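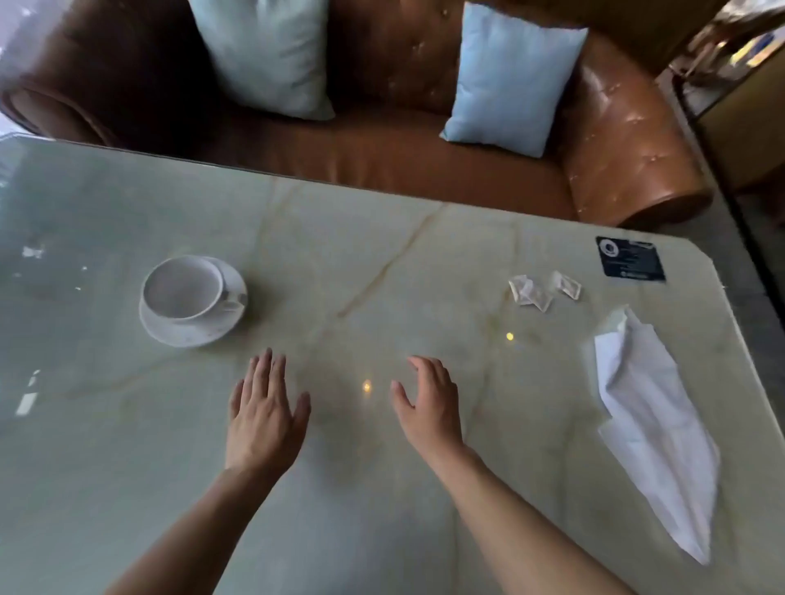
Neritus Café Table

Rectangular top, rounded corners, high gloss

We've wanted to carry a table like the Neritus for a long time, and it has quickly become the one people walk up to and run a hand across. The top is a pale stone with a little green in the gray, and the veining is the reason to buy it — tan in places, golden brown in others, branching off on a diagonal and sometimes looping back on itself. No two tops match. If you're ordering several for one room, tell us and we'll try to pull slabs that look good side by side.

It's a generous size for coffee. A cup and saucer, a stack of napkins and both your elbows fit with plenty of room to spare, and two people can have cake without playing chess with the plates. The corners are rounded, so squeezing past to the window seat doesn't end in a bruised hip, and the rim is beveled all the way along.

Plain white china looks terrific on it! We tried the Strand cup and saucer first, expecting to move on to something with more color, and then didn't bother. A dark card works too. The stone is light enough that anything black shows up from across the room.

Details

Top: stone, polished, sealed before shipping
Length: 95 cm
Weight: around 200 lb with base
Base: sold separately (Clastel pedestal or Clastel four-leg)
Assembly: 2 people, hex key included
Lead time: 13 weeks

Please measure your doorway and any stairs before ordering. The top ships in one piece and doesn't fold, tilt or come apart.

Everyday care

Wipe with a soft damp cloth and dry with a second one. Sugar and crumbs should be brushed off first, especially raw sugar, which can drag under a cloth. Lemon juice, vinegar and red wine need to come up right away. Skip anything with bleach or grit in it. We use Clovix stone soap once a week on the showroom tables and reseal every February.

Paper napkins are fine for a quick spill. Fold a few together and press down — don't scrub — then follow with the damp cloth. 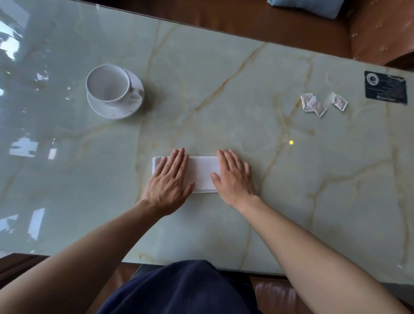 Clastel wrote in to say that the Neritus had been in the front of their own coffee bar since spring and that the shine was holding up well, but the saucers slid more than they did on the old wood tops, so they'd put felt dots under the sugar bowls and left the cups alone. They also asked for a longer version. We're working on one!

Seating

The seat height that works best is standard dining height. Brown leather is lovely with it, the redder the better, and it picks up the warm lines in the stone. Banquettes are fine with the pedestal base. With the four-leg base, leave a bit more space at the ends so people can slide in.

Samples

Polished sample squares are available on request. They show the finish and the base color but only a small piece of veining, so ask for photos of the full slab as well. Slab photos are sent before we cut, and you can turn one down and wait for the next.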